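Landry Community Kitchen: Frequently Asked Questions

Who may rent the kitchen?
Any resident of Cusholm or Grenlow aged 18 or over. Businesses must hold a current food permit and provide a copy with the application.

What does a session cost?
A session lasts 6 hours and costs $33. Payment is due at booking.

How do I apply?
Application forms are available at the front desk. Completed forms are reviewed by Bezawit Mersha, Rentals Manager, and applicants receive a written reply.

Is the kitchen open over the holidays?
The last session of the year is on Friday, December 20, 2024. Bookings resume in January.

May I cancel?
Yes. Cancellations received two days before the session are refunded in full. Later cancellations are not refunded.

Are cups and trays provided?
Basic serving items are included in the rental fee. They must be washed and returned to the shelves before the session ends.
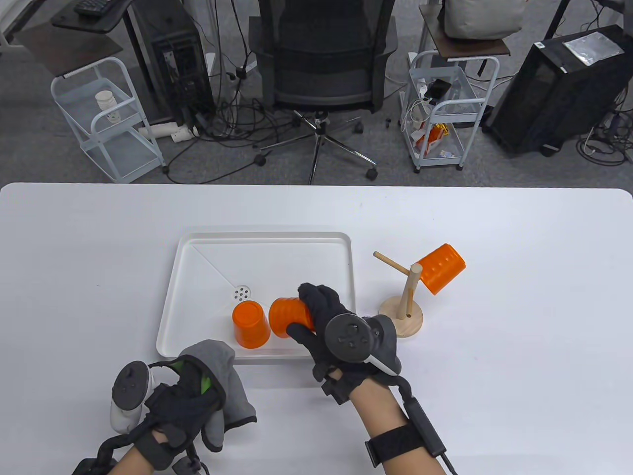 Items lost or broken are charged to the renter at replacement cost.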